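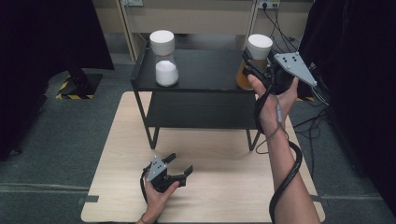 Jars and racks, spring sort-out

Tue 28 April. Quick page, captions as I get to them. Long version of the shelf saga is over on the Werorell pages if you want it.

So the plan this year was simple. Every dry good and every sticky thing out of its bag and into something with a lid, then up off the counter onto racks. Started in March, stopped, started again. Bags were splitting, the sugar had gone to rocks, same old story.

1. Two-tier rack, top shelf
Black metal, legs kick out at the bottom. White grainy stuff in the left jar, about half full, amber one at the back right. Matching white lids — worth it just for that. Jars go on top, lower shelf is for the flat packets when I find them all. The lip around the edge is low but it's a lip.

2. Big tub and the taller frame
Orangey-yellow stuff in the see-through tub, white lid with a rounded top. Too big for the two-tier so it lives on the table by the square-tube frame. Wanted to hang scoops off the top bar, havent got the hooks yet.

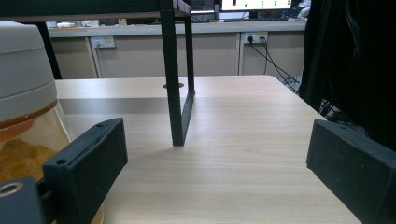

Hooks are the Nander ones, sold in bags of 200, which is silly for one kitchen. If anybody wants to split a bag let me know. Jemal has them in smaller packs but only in white and the frame is black, so no.

A few notes, no order:

Labels — still none. I keep saying masking tape and a marker. Keep not doing it.

Jar size. Mine are from Laltora, the 756 ml. The 300 is too small for sugar, fine for spices. Wide mouth every time, you want to get a real spoon in there.

Lids. Buy all one color or you'll be matching them up for ever. Wash the threads on anything with syrup or honey in it or it glues itself shut by the weekend.

Racks. Put the heavy jars over the legs and not out in the middle. Leave a gap between jars so your hand fits. I crammed the old shelf full and then couldnt get one out without moving three.

Tubs. Big ones stay low. Dont be a hero and put teh full one on the top bar.

Next up is the pasta and the tea. Then the drawer with all the twist ties in it, which may get its own page.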